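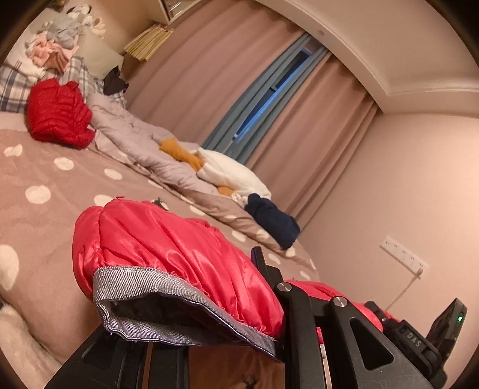
Elfriede Kofler asks if it would not be better to leave the padded jackets on hangers all summer and forget about folding, because every fold we make in June must be shaken out in the fall. I think she is half right. On hangers they keep their loft, yes, but the closet in Drernimitz is narrow and the jackets would be pressed flat between the coats anyway. So I continue with folding for now, and we compare later.

Trevora, winter clothes, bedroom. June 2025.

I work on the bed again and not on the table. The bed is wide enough to sort on, and the red jackets can lie there with sleeves out. Bad side: the bed is soft. When I press air out of a jacket, the mattress goes down with it and the air moves to the other end of the jacket. Vija Bite suggests a tray or a big book under the jacket. Not tried yet.

Order I use at the moment:
Close the zipper up to the collar.
Turn the jacket face down, sleeves straight out.
Take each sleeve by the cuff and bring it across the back. The cuff should lie flat, not twisted inside.
Fold in thirds from the hem.
Press slowly with the forearm, from the fold to the collar – fast pressing only makes the quilting puff up somewhere else.

The cuff is the part where I lose the most time. The ribbed part is grey and easy to find, but the sleeve behind it is slippery and slides back when I let go. If I hold it closer to the seam it stays better.

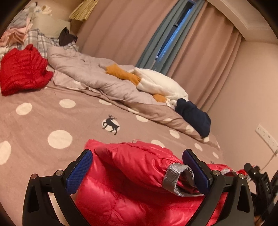 With the shell fabric I am also careful about threads. A loose one I cut with small scissors and never pull, because in January I pulled one and opened a seam as long as my finger. The small feathers came out for two weeks.

Storage bags: I still have the Flirnance bag, 34 liters. Two jackets together weigh 1445 g on the kitchen scale, so weight is no problem for the bag, only volume. Both go in if I do not press too hard. I do not want to use a vacuum bag. Vija had one jacket in a vacuum bag for one winter and one summer, and the filling stayed in lumps near the pockets.

The pink and white things from the pile are not for storage, they go back to the drawer. The plaid one too. The navy one I must ask about.

The comforter is a separate question. It is too big for the Flirnance bag and I would like a cotton cover for it, with a cord and no zipper.

To do:
Try the tray under the jacket.
Hang one red jacket for Elfriede's test, fold the other, measure the thickness of both after the summer.
Write the label for the bag before it is closed, last time I forgot.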